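9월 견학 결과 공유 모임 회의록 (Lellano 자동화 동아리)

참석: 채재훈(Jae-hoon Chae), Valeriano Cifuentes, Kadri Lepik, Visitación Pastor, Anselmo Prieto(조금 늦게 합류)
기록: 채재훈
시작: 오후 2시

지난번 회의록이 너무 딱딱하다는 얘기가 있어서 이번에는 제가 편하게 씁니다. 틀린 데 있으면 댓글로 알려 주세요, 바로 고칠게요!

1. Histwood 공개 시연 다녀온 이야기

다녀온 사람은 저랑 Kadri, Visitación 이렇게 셋이고요. Histwood가 Cudville 연구동을 하루 열어 둔 행사였습니다. 안내 데스크에서 들은 사전 등록 인원이 약 300명이라는데, 저희는 오전 조라 그런지 511호 앞 줄이 생각보다 짧았어요. (그 대신 주차가 정말 힘들었습니다. Kadri가 두 바퀴를 돌았어요.)

511호에서는 흰 테이블에서 양쪽 로봇 그리퍼로 물건을 다루는 작업을 보여 줬습니다. 저는 공장 라인처럼 묵직한 걸 상상하고 갔는데 훨씬 아담하고 조용해서 오히려 더 오래 보게 되더라고요. Visitación은 팔이 움직이기 시작하면 자기도 모르게 몸을 뒤로 뺐다고 합니다. 저도 그랬습니다!

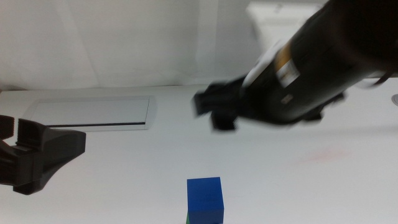 511호 시연. 오른쪽 팔이 움직이는 순간, 앞쪽에 파란 큐브.

Kadri 의견: 물건을 집는 순간보다 집으러 다가가는 과정이 제일 볼 만했다. 사람이면 그냥 손을 뻗고 마는데, 어느 각도로 들어갈지를 미리 정해 둬야 한다는 게 눈에 보여서 좋았다고 해요. 저도 동의하고, 우리 초급반 첫 시간에 이 얘기를 꼭 넣었으면 합니다.

Valeriano가 못 간 사람 대표로 질문을 많이 했습니다. 두 팔이 서로 부딪히지 않게 어떻게 하느냐고 물었는데, 안내하시던 분 설명으로는 각자 들어가도 되는 구역을 나눠 놓고 겹치는 구역은 한 번에 한 팔만 들어가게 한다고 했습니다. 더 깊은 내용은 제가 받아 적다가 놓쳤어요. 죄송합니다. Kadri 메모에 있으면 보충 부탁드려요.

2. 손목 카메라 이야기

이 안건이 제일 길어졌습니다. 손목 쪽에 달린 작은 카메라 화면을 나중에 자료로 나눠 줬거든요. 멀리서 볼 때랑 느낌이 완전히 달라서 다들 한참 들여다봤습니다. Anselmo가 이때 들어왔는데 인사도 못 하고 바로 화면 앞으로 끌려왔어요.
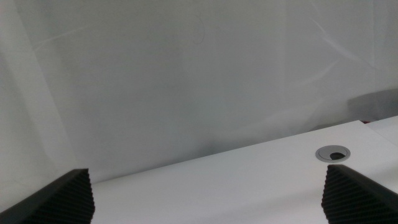 손목 카메라로 본 테이블. 벌어진 두 손가락과 그 너머의 배선 구멍.

Visitación이 손가락 안쪽의 홈을 보고 우리 고무 패드 얘기를 꺼냈습니다. 우리 그리퍼는 안쪽이 매끈해서 플라스틱 컵이 자꾸 돌아가잖아요. 다음 제작 때 가로로 골을 낸 패드를 한번 시험해 보자는 의견이었고, 반대 없이 통과됐습니다. 골 간격은 정하지 못했어요. Valeriano는 촘촘하게, Anselmo는 일단 굵게 가자고 해서 두 가지 다 뽑아 보기로 했습니다.

배경 천도 이야기가 나왔습니다. 테이블 뒤에 흰 계열 천을 걸어 놓으니까 화면이 확실히 깔끔하더라고요. 우리 작업실은 뒤에 공구 벽이 그대로 나와서 색으로 물체를 찾게 하면 매번 엉뚱한 걸 잡습니다 (지난번엔 Kang 드라이버 세트 손잡이를 향해 돌진했죠). 천은 제가 알아보겠습니다. 다림질은 누가 할지 안 정했네요.

3. 우리 공개일 준비

우리도 작은 시연을 하나 하자는 데까지는 합의가 됐습니다. 뭘 보여 줄지가 문제인데, Anselmo는 컵 쌓기를 밀었고 Kadri는 상자 하나만 제대로 집는 걸 하자고 했어요. 저는 Kadri 쪽입니다. 색이 진한 상자는 뒤에 앉은 분들한테도 잘 보이고, 실수해도 다시 하기 쉬우니까요.

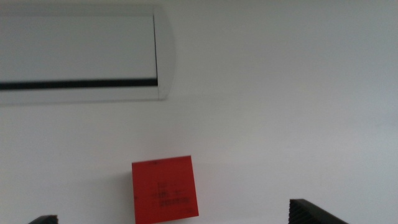
상자 크기 때문에 잠깐 옥신각신했습니다. 우리 그리퍼가 벌어지는 폭을 Valeriano가 그 자리에서 재 봤더니 43밀리미터가 나왔고, 여유를 생각하면 지금 창고에 있는 상자는 전부 너무 큽니다. 작은 걸 새로 사거나 종이로 접어 만들기로 하고, 일단 종이로 만들어 보는 쪽이 다수였습니다.

손목 카메라 화면을 관람객한테도 같이 틀어 주자는 제안은 Visitación이 냈어요. 저는 대찬성인데 모니터가 한 대뿐이라, Anselmo가 집에 있는 걸 가져올 수 있는지 확인해 보기로 했습니다.

할 일
채재훈: 배경 천 가격 알아보기, Histwood에 감사 메일 보내기
Kadri: 견학 메모 정리해서 공유 폴더에 올리기
Valeriano, Anselmo: 골 패드 두 종류 출력
Visitación: 종이 상자 견본, 공개일 안내문 초안
Anselmo: 모니터 확인

다음 모임은 패드가 나오는 대로 단체방에서 시간 잡겠습니다. 남은 귤은 작업실 냉장고에 넣어 뒀으니 드세요.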